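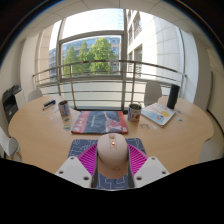

FOR IMMEDIATE RELEASE

Kelley robotics club opens its Fallow project to new students in March

Small room, one round of tables, a lot of repeat tries. The student robotics club at Kelley is taking sign-ups for the spring run of Fallow, its hand-held gripper project. No coding background needed. Bring a notebook.

Fallow is simple to explain. Students pick up everyday desk items with a gripper they hold themselves, record each try, then use the recordings to teach a robot arm the same move. The club has logged 699 tries so far, 203 of them with a computer mouse. More to come before the end of term.

"People expect the arm to be the hard part," said Nuno Vieira, club lead. "It's the mouse. Round on top, slides if you squeeze it wrong. Teh first week is mostly that."

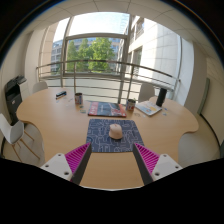 Gripper fingers open at the mouse pad, with the computer mouse still on it.

Sessions start at 4:30 p.m. and run 40 minutes. Students work in pairs - one on the gripper, one keeping the log - and swap halfway. Items change from week to week. The mouse task stays on the list all spring, as it feeds into the club's entry for the Dundis Student Challenge.

Dundis entries are judged on the data as well as the robot. Clean logs count. So do the failed grabs, which have to be kept and labeled. Last year the club lost points there and would like them back.

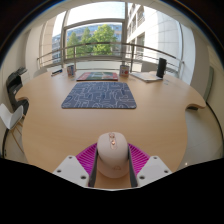 Photo: Kelley Robotics Club / Fallow

Afonso Abreu joined last fall and now runs the log for the Ilie group, the club's beginner team. "I came for the arm and ended up liking the spreadsheets," he said. "You see your own bad habits in there. I always close to early."

There are 28 places for the spring. Returning members need to sign up again, even if they are on the Dundis team. Students under 18 need a signed form from home before thier first session.

Forms are at the club desk. Press visits by request, please ask for Nuno Vieira at least a day ahead.

###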